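Print this page | E-mail this entry
Search the notebook: Enter keywords Go
Saturday, June 8, 2024
Posted by the bench cloth person

Quiet day in the shop, so I finally got into the cloth drawer. We have been buying the Gesberg multipacks and the Wivau ones side by side for ages and throwing them all in the same wash, and I wanted to know which ones are worth folding and keeping and which ones should go down to the floor rags (or in the bin, in a couple of sad cases).

Started with the wash. Warm cycle, no softener, please, please no softener! The last batch somebody did with it just pushed water around the bench for a week. Dried flat on the rack by the window. The Gesberg ones came out a bit stiff along the hems but loosened up after a good shake. Two of the Wivaus had picked up metal filings and I pulled those straight out, they'd scratch anything you put them near. 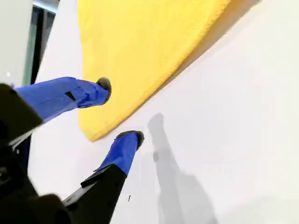 Folding is where I always lose patience. I do halves, then halves again, then a third fold so they stand up in the drawer like files, and it only looks tidy if the corners meet on that very first fold. The yellow ones are the worst for this. The corner is rounded, so there's no real point to line up with, and the long edge has a wave in it, so if you trust the edge you end up crooked. What works for me is to go by the corner first, smooth outward with the flat of my hand, and let the edge do what it wants. Fuzz also hides a crease pretty well, so press harder than you think you need to.

Tried the spray on a scrap of the white top too, the Moura stuff, 50 ml in a full bottle of water. Left a faint haze at that strength. Half of it was fine and wiped off with one pass of a dry cloth. I've relabeled the bottle, so go by the new label and ignore the old marker on the cap.

Drawer order now, front to back: yellow for the white surfaces, gray for glass, anything with a frayed hem for the floor. Please keep the yellow ones away from the oil bench.

Still to do: the Totdale order. The pack of 200 is far more than the drawer will hold, so I'd rather wait and see what's left in August. Also need a new lid for the rag bin, the hinge has gone on one side.

Print this page | E-mail this entry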